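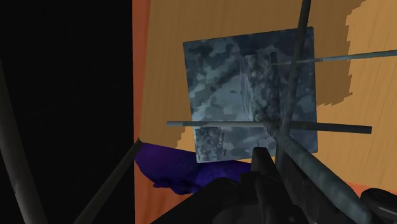

Wrist view, rendered. Speckled block on the mottled panel, distractor rods in, gripper at the bottom.

3 min read

May, notebook, mostly for me and Markos

Started on the randomised set for the pick task. I said at the planning chat that I didn't believe in it and I still don't, but I agreed to run it properly, so these are the notes.

Setup as left by Benedikt Strebel: the table keeps its wood texture, the panel and block draw from the texture pool, rods get dropped in at any angle and thickness, lights move between episodes. Everything is stored under Lemia, same folder layout as the spring runs. I changed nothing except the save path, which pointed at his home directory.

First batch is 168 episodes. 154 saved cleanly. The other 14 stopped on the writer timeout we had last month, so the "fixed" next to it on the list wants rubbing out. I have not rerun them. If the timeout is more likely on crowded layouts then rerunning until they pass doesn't cure anything, it just hides which ones are hard.

My main complaint is the texture draw. The block and the panel can come out almost the same: grey and black speckle on top of blue-grey blotches, and the block partly sinks into it. What gives it away in the frame above is the side face, where the texture gets stretched into thin vertical lines. That is a rendering fault. A policy trained on enough of these could learn "find the stretched stripes" and score very nicely in sim, and there won't be any stripes on the bench. Benedikt says the pool is wide enough to wash this out. Maybe. I'd like to see it tested before we make thousands more.

Second complaint, the rods. Four of them over or near the panel here, one fat one running down to the corner right beside the gripper parts. I can see the case for clutter. I can't see the case for clutter that looks like nothing we own. The Dondelo bench has cables and a clamp, and it has never had grey poles coming in from all sides. Also they are grey, and a fair bit of the arm is dark, so we may be teaching it to be unsure where its own fingers are.

Shadows: jagged, stair-stepped edges on the wood to the right of the panel, and again at the lower left near the purple thing. Looks like shadow map resolution to me. Markos Xenos thinks it's harmless. He may be right, it's the least of my worries, but it costs us little to turn the setting up and compare.

Went through 28 of the saved episodes by eye after lunch. Slow going. In 2 of them I couldn't find the block in the opening frame at all and had to step forward until the gripper was nearly on it. Marked both "unclear" and not "bad", as I don't want to throw out the hard ones just because I'm the one squinting.

To do:
- same seeds, block texture forced to differ from panel, compare on the real bench and not in sim
- fix the side face mapping (Benedikt?)
- find out whether the timeouts line up with rod count
- ask what Dela Peña used for the Perkier set, the write-up says "varied backgrounds" and stops there

Benedikt came by at 16:40 and wants the second batch going overnight. I've said no until the side face is sorted. He's going to look at it in the morning. Machine left on, queue empty.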